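Friday, late, kitchen table

Back from Stonthorpe just after ten. Two trains and a bus, and the second train had no heating. I want to get this down before the weekend or I'll lose half of it.

This was the one-day lettering and visual notes meet-up Ida Thiele has been planning since last March. It was in the old Hellwig building, which has a big ground floor and three small rooms up a narrow stair. We were 42 in the end. The room upstairs where I was put holds 16 if people are polite about elbows.

The morning started slowly. Ida did the welcome and then people came up to pitch sessions, and for a long minute no one moved. Then Cletus Escobedo got up and offered one on drawing faces when you can't draw faces, and after that the queue went back to the door. The board had seven slots per room and they were all gone before the coffee was.

I went to Cletus first. He works very fast with a brush pen and talks the whole time. His trick is to do the hair before anything else, then the glasses if there are any, and leave the mouth for last or leave it out. I filled four pages. Two of the faces look like people.

Then Gunther Meinecke on taking notes in meetings where you also have to speak. Less drawing, more about leaving gaps. He rules a margin down the right side and keeps it for things he wants to say himself. I shall try that on Monday's call. He showed some of his pages made in Skuteo, but I still prefer paper and said so, and we had a short argument about search which he won.
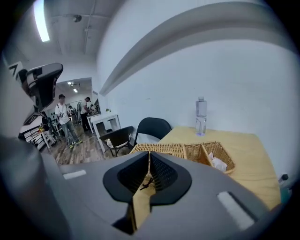
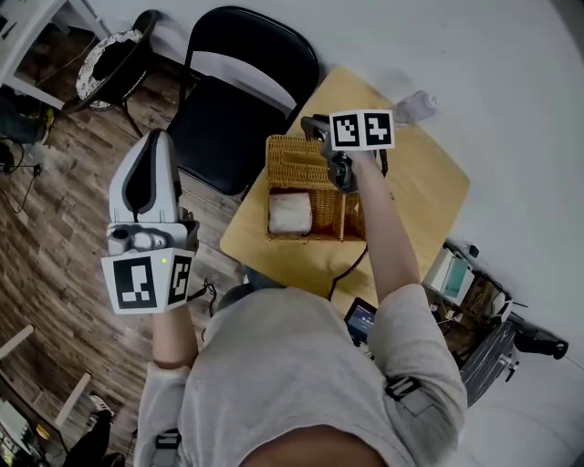 Wicker basket on the table, both pictures.

Lunch was soup and rolls. Sat with Henrik Schmieder, who I had only known from his posts. He is quieter than I expected. He is halfway through copying out 300 pages of his old notebooks into one index, by hand, and is stuck on what to do with the ones he can't read any more. I said leave them out. He didn't like that.

My own slot was at two. Arrows and connectors, same as I did for the Flidine people but shorter. I ran out of things to say with ten minutes left, so I got everyone to redraw one of their morning pages with no boxes on it. That was better than the talk. Evaristo Carrillo had done his as one long road going round the page and back, and I asked if I could keep a copy. Next time start with the exercise and talk afterwards.

The last session was pens, as it always is. I bought a grey one I didn't need.

To do:
Write to Ida to say thank you, and ask about the date for next year.
Send Gunther the name of the paper I use.
Scan the four pages from Cletus's session.
New ink cartridges – the black ran out on the train home, in the middle of a sketch of the man opposite.

Bed now. Shoes are still wet from the walk to the bus stop.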